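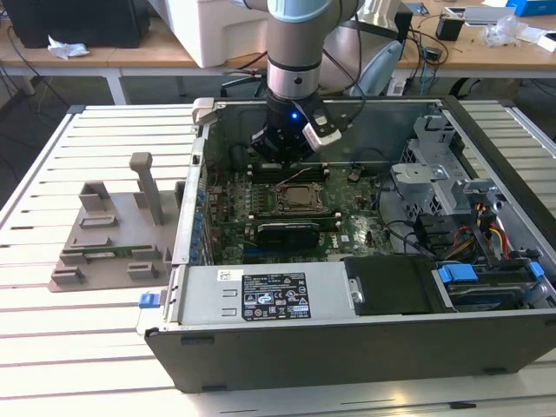
Figura 1. El brazo sobre la placa base de una torre abierta, cerca de las ranuras de memoria. A la izquierda, el útil gris con una tarjeta verde.

Inicio | Programa | Apuntes | Prácticas | Entregas | Contacto

Robótica de manipulación - Apuntes del tema 6
Enseñar una tarea al robot: guiado manual y teleoperación
Luana Prado
Jueves, 16 de diciembre de 2021

1. De qué trata este tema

En el tema anterior hemos programado trayectorias con puntos fijos. Ese método funciona bien cuando la pieza está siempre en el mismo lugar. En el interior de un ordenador la situación es más difícil: hay poco espacio, hay cables finos que cruzan la placa y muchas piezas piden una fuerza pequeña pero exacta. Escribir todo eso como programa es posible, pero es muy lento. Por este motivo estudiamos hoy la demostración: una persona hace la tarea con el robot y el sistema guarda lo que ocurre.

2. Guiado manual

La persona toma el brazo con las manos y lo lleva por el camino deseado. El controlador compensa el peso y los motores oponen poca resistencia. En el laboratorio usamos el modo libre del controlador Alier.

El guiado manual se aprende pronto y la persona siente el contacto de forma directa. Tiene también dos problemas. El primero es que las manos tapan la vista de la cámara, y una política aprendida con esas imágenes ve algo que después no existe. El segundo es la precisión: cerca de una ranura de memoria es fácil empujar el brazo un poco de lado sin quererlo.

3. Teleoperación

La persona mueve un mando o un brazo maestro y el robot repite el movimiento. Las imágenes quedan limpias y se puede reducir la escala, de modo que un gesto grande de la mano sea un gesto pequeño de la pinza. Para las prácticas trabajamos con escala 2 a 1 en la zona de la placa.

Lo que se pierde es el tacto. Sin retorno de fuerza, el operador debe juzgar el contacto con los ojos, y los principiantes aprietan demasiado. El retardo cuenta también: con más de unos 400 milisegundos la persona empieza a moverse a pasos, espera, corrige, y estas pausas se quedan en los datos.

4. Qué se guarda en cada demostración

- posición y velocidad de las articulaciones
- apertura de la pinza
- imágenes de la cámara fija
- fuerza en la muñeca, si el sensor está activo
- una nota breve del operador (correcta, dudosa, fallida)

Las demostraciones fallidas no se borran. Se marcan y se guardan aparte, en la carpeta Lamatska del servidor.

5. La celda de trabajo

Miren otra vez la figura 1. La torre está tumbada, de manera que la placa queda horizontal y la pinza entra desde arriba. El útil impreso en 3D tiene bloques y ranuras, y sujeta la tarjeta en una posición conocida. Así reducimos la variación en un extremo de la tarea y dejamos que la demostración resuelva el otro. Observen también la caja de discos y la fuente de alimentación: son volúmenes que limitan el camino de la muñeca, y el operador tiene que contar con ellos desde el principio del movimiento.

6. Práctica

Cada pareja graba 15 demostraciones por teleoperación de la aproximación a las ranuras de memoria. La torre debe estar desconectada de la corriente. Cambien de operador en la mitad - el estilo de cada persona se nota mucho en las curvas de velocidad. En el informe comparen la duración, las pausas y la fuerza máxima de ambos operadores.

Pregunta para pensar antes de la clase: ¿qué haría la política si la torre estuviera girada unos grados respecto a las demostraciones?

Relacionado
Tema 5: Trayectorias por puntos y planificación
Guía rápida del mando Mok
Cómo limpiar y segmentar demostraciones
Plantilla del informe de prácticas
Seminario de julio: el conjunto de datos Plunetti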